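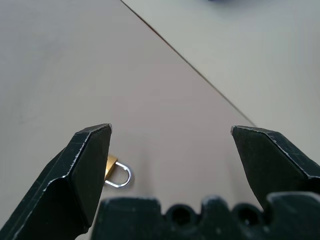 Virág Map Folio: Light Railways of the Western Front

Item 2364. Published by Bruro.

A set of folded sheets covering the narrow-gauge supply lines behind the British sector in 1917. The lines were redrawn for this edition from wartime survey sheets, with sidings, ammunition dumps and transfer yards marked. The gazetteer lists 1632 place names in their wartime spelling - modern spellings are given where they differ. Weight 981 g with slipcase.

The paper is uncoated and takes pencil well. Sheets can be bought singly, but the gazetteer comes only with the full set.

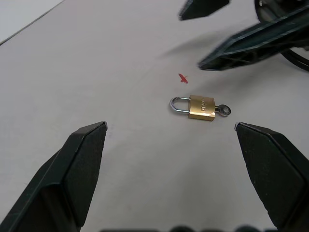
Does the folio cover the French lines as well?
Only where they met the British network. The rest of the French system is in the Zumedetti volume, sold separately.

The second printing corrects the grid on the Arras sheet. Orders placed before noon go out the same day, except on Saturday.
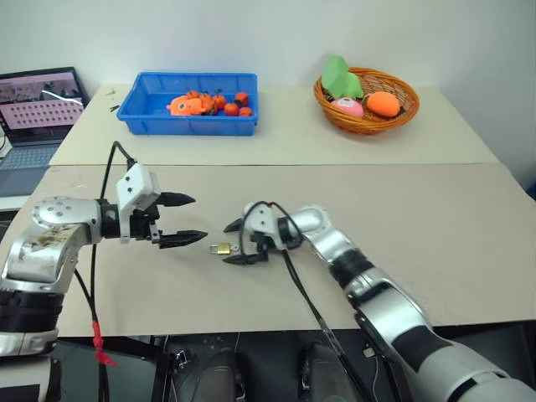 One reader wrote in to say that the gazetteer had been more use to him than the maps, and that he would like it in a smaller binding.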